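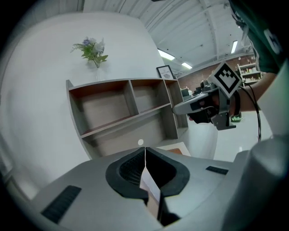 Recording a session with two hand-held grippers, one of them with its marker in view.

Jaltomton hand-held demonstrations: frequently asked questions

What is Jaltomton?

Jaltomton is our method for training two-armed robots on household handling tasks from demonstrations made with hand-held grippers. No robot is needed while the data is being recorded. A person does the task, and the grippers and a camera on the head record it. The robot only comes in at the testing stage.

Why not just drive the robot by remote control?

We did, for the first part of the project. It works, but it is slow, and people get tired of it quickly. Soft items such as paper and cloth were the worst, as the operator couldn't feel what the fingers were doing. With a gripper in each hand most people pick up the idea in a few minutes.

What are the black-and-white markers for?

They tell the software where each gripper is and which way it is pointing. The head camera looks down on the hands, so it usually has at least one marker in view. When both are hidden we fall back on the motion sensors until a marker shows again. Gaps of over 2 seconds are thrown out, and the rest of the recording is kept.

How much data did you use?

The released set, Hunaden, has 679 demonstrations. Of these, 215 involve folding, wrapping or flattening something thin. The others are picking, placing and handing an item from one gripper to the other. Failed attempts are included and labelled as such.

How long is one demonstration?

The limit is 60 seconds. Longer tasks are split at a natural pause, and each part gets its own text label. 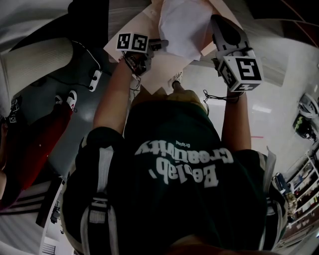

Olaia Carrasco wrote to ask whether a policy trained on paper would carry over to cloth, or whether the two need separate models. She had tried something similar with a single arm, and her policy kept pulling at the corners of the cloth as though it would hold a crease.

We see the same thing. A policy trained on paper alone does badly on cloth, mainly at the second grasp, when the cloth has moved and paper would have stayed put. Training on both together fixed most of it for us, and we now keep a single model. Going the other way, from cloth to paper, was less of a problem.

Do you use the finger cameras as well as the head camera?

Yes. The gripper cameras see the fingers close up, and the head camera sees how the two hands relate to each other. Leaving out the head view hurt the two-handed tasks badly and made little difference to simple picking. Leaving out the gripper views hurt everything.

Does the person's body in the picture confuse the robot?

It can. The robot has no sleeves or forearms, and early policies did pay attention to them. We now mask the arms in the head view before training. The mask is rough – a wide band behind each gripper – and that has been enough so far.

Which robot arms does it run on?

We have tested it on the Gallardo bench with two arms. The output is a path for each gripper tip plus an opening width, so other arms should work if they can reach the same positions. Very low or very wide reaches are the usual trouble. Run the reach check before you train and drop anything it flags.

Can I get the Plaltano baseline results?

They are in the results folder with the February release, along with the settings for each run. Please quote the release month if you compare against them, as the scoring for partly finished tasks changed after the first version.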